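The Heating Log, Part Two: Cold Radiators Upstairs
By Marites Macapagal
Saturday, February 15, 2025

Several of you wrote in after the December entry asking how the business with the upstairs radiators ended, so I've gone back through my notes and typed them up properly. Pour yourself something warm, it's a bit of a saga.

Problem as first logged: Boiler running, downstairs lovely, both bedroom radiators stone cold at the bottom and barely lukewarm on top. The thermostat (a Zurnia, came with the house) said 66 in the hall and I believed it, but my feet did not agree.

Step 1. Bled both radiators with the little brass key. A short hiss from the back bedroom, then water. No change after an hour. I bled them again after supper out of pure stubbornness and got nothing but a wet sock.

Step 2. Checked the pressure gauge on the boiler. It had dropped a little after all that bleeding, so I topped it up through the filling loop and closed both valves. Still cold upstairs – though the kitchen was now so toasty that the butter went soft on the counter!

Step 3. Called the Brundonent support line and waited 29 minutes, which gave me time to fold all the towels. The young man was very kind and had me turn off the downstairs radiators one at a time. With the living room one shut, the front bedroom began to warm up. He said that pointed to balancing, and he opened a ticket in case it came back.

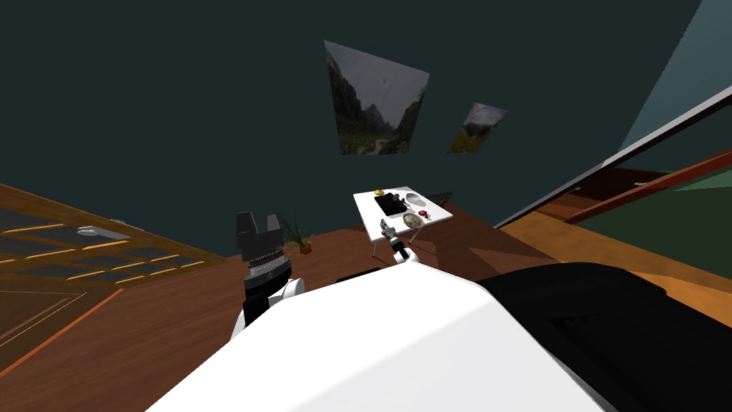 Can you balance radiators without draining the system? The lockshield valves are made to be adjusted with everything full, so all you need is a small wrench, a thermometer and a free afternoon.

Step 4. Took the plastic caps off the lockshields downstairs and closed each one a quarter turn. Waited for the pipes to settle, went round feeling them all, then closed the living room one a bit more. By bedtime the front bedroom was fine. The back bedroom was better on top and still cold at the bottom, and that's sludge, as my late father would have told me on day one.

Step 5. Took the back bedroom radiator off its brackets and flushed it in the yard with the hose. The water ran black as coffee for ages. Put it back, refilled, bled it, and added a bottle of Suvier inhibitor.

Status: closed. Both bedrooms warm from top to bottom. I wrote the number of turns for each valve on masking tape inside the boiler cupboard door, and the ticket was closed the next morning with a very nice note.

Comments

oldpipes: Nice write-up. Do check the pressure again in a week, mine always sags after a flush.

Dottie in the valley: Did the hose water stain the patio? Mine did and I've never got it off.

Marites: Dottie, I did it over the gravel, thank goodness. Oldpipes, will do!

k_renner: Same trouble here with a Siqueira boiler, trying the lockshields tonight.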